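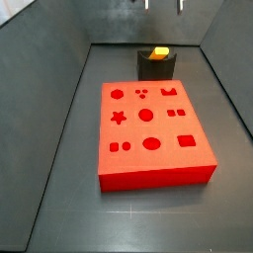 A red foam shape sorter in a dark grey bin.

Cleaning foam toys, bath letters and play mats

Foam is cheap, light and quiet when it hits the floor, so most homes with small children end up with plenty of it. It is also awkward to clean. It holds water, it marks easily, and half of the products under the sink will do it some harm. These are the methods I use at home, and they work on play mats, bath letters, shape sorters, foam blocks and the tiles that lock together at the edges.

Find out which foam you have

Press a thumbnail into a corner that doesn't show. Firm foam that springs back slowly and feels smooth is usually the closed-cell sort, and water stays on the surface. Soft foam that squashes flat like a washing-up sponge is open-cell, and it will drink up anything you put on it. Closed-cell foam can be washed in a bowl. Open-cell foam should be wiped, and only soaked if you have a warm day and somewhere to hang it.

Everyday cleaning

Start dry. Take the crumbs and hair off with a soft brush or the small nozzle of the vacuum cleaner, on low. Wetting foam that still has biscuit on it makes paste, and the paste goes into every corner.

Put a small squirt of washing-up liquid in a bowl of lukewarm water. Hot water can warp thin pieces – I lost most of an alphabet that way. Wipe with a well-wrung cloth, go over it again with plain water, then blot with a towel. Don't rub hard. The surface skin on cheap foam is very thin, and once it has gone the piece will pick up dirt much faster.

Cut-outs and corners

Anything with a recess in it gathers fluff. An old toothbrush is good for the edges. For narrow slots, wrap one layer of cloth round the end of a lolly stick and run it along the bottom. Cotton buds leave threads behind on rough foam.

If pieces have become tight after washing, leave them out overnight before trying them again. Forcing a damp piece into its slot tears the edge. A dusting of cornflour will help with a stubborn one, but wipe it off afterwards.

Marks and stains

Felt pen: soap and water first. If that does nothing, try a little bicarbonate of soda mixed to a paste, left for ten minutes and wiped away. Test it somewhere hidden, as dark and bright colours can come up pale.

Crayon: chill the piece in the fridge for an hour, then lift the wax off with the edge of an old bank card.

Sticker glue: a drop of cooking oil on a fingertip, rubbed in small circles, then washed off with soapy water.

Tomato sauce: get to it quickly. If it has already set, a day on a sunny windowsill fades it a good deal. Longer than that and the foam starts to go brittle.

Keep nail varnish remover, white spirit and neat bleach well away. They can melt foam or leave it sticky for good.

Bath foam

Bath letters go mouldy because they are left in a heap at the end of the tub. Squeeze them gently, rinse in clean water and stand them on edge in a net bag or a colander. For a stale smell, soak them for half an hour in one part white vinegar to four parts water, rinse well and dry. Black specks that are inside the foam won't come out, and those pieces should go in the bin. So should anything with bite marks or loose bits, whatever its condition otherwise.

Drying

Never use the tumble dryer, a radiator or an oven. A clothes airer with a tea towel laid over the bars is ideal. Turn the pieces once. Mats should be stood up against a wall with a gap behind them – if they go back on the floor damp, the boards underneath will mark. In June mine are dry by teatime. In winter I allow two full days.

Storing

Foam takes on the shape of whatever is pressing on it, so store it flat and don't stack heavy toys on top. An open tub or crate is better than a sealed bag. Keep it out of the loft, where the summer heat gets at it, and away from strong colours if the foam is white or pale. I once left a cream mat rolled up in a red blanket and it has been pink ever since.

Mieke De Graaf

More household tips
Getting candle wax out of a tablecloth
What to do with a squeaky drawer
Washing soft toys by hand
Limescale round the taps
Keeping jigsaw pieces together
Airing a musty cupboard
Cleaning wooden bricks and train track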